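Archives > Gandavdale Allotments List > Water > Re: standpipe and the hose rota

From: Lilian Lema
To: the list
Subject: Re: standpipe and the hose rota

Quick one before I have to run. Read everyone's notes, thanks, and yes I know the bottom plots are getting a dribble. Went down at 6 this morning and timed it. Two gallon can took forever with the Ondieki end running, filled fine once they shut off. So it's pressure, same as last year.

Meter says 2343 at the top gate. Somebody write that down please, I will lose it. 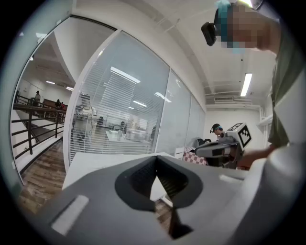

Anyway. The split I'd like to try: top rows before 8, bottom rows after 6 in the evening. Middle can go whenever as long as only one hose is on. No sprinklers left running while you go get coffee — you know who you are. Cans any time, cans don't hurt anybody.

Tanks next. The one by the Bristwood fence holds 400 gallons and it's maybe a third full becuase the gutter came off the shed in February and never went back on. I have the brackets. Need a second person and a taller ladder than mine.

Quoting Grigore from last night so it's all in one place:

> The drip kit from Stinix is fine for beds but don't run more than
> 2 lines off one tap. I tried three and the far end got nothing.
> Also flush it before you plant, mine was full of grit. Tomatoes
> want a long soak every few days, the daily splash just brings
> the roots up.
> Grigore Bogdan

Agree with all that. Mulch too. Straw is by the compost bays, take what you need, leave the tarp ON.

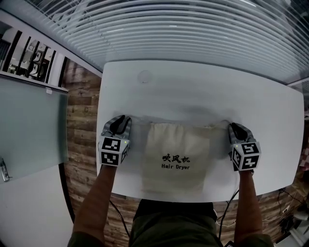
Oduor Langat wrote back already to say evenings are no good for him before 7 and could the bottom rows have a morning slot at the weekend. Fine by me if the top rows don't mind. Speak up.

Other thing, soaker hose. If we all chip in for 500 feet it comes out a lot cheaper than everybody buying their own, and I'd take enough for both my beds. Not collecting money yet, just want to know who's in. Reply to me and not to the whole list or we'll be here till the frost.

Squash people — water at the base. Mildew on three plots alredy and it's only going to spread.
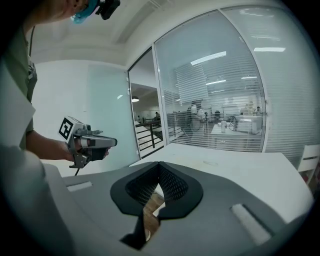

Mwangi Rashidi says milk and water sprayed on early does hold the mildew back, but cut the worst leaves off first and don't put them in the compost. Bag them and take them home.

Ok that's it. Key to the tank valve is on the usual nail. Put it back.

Lilian

3 replies | 0 shares

Get the list as a daily digest. Enter your email to subscribe.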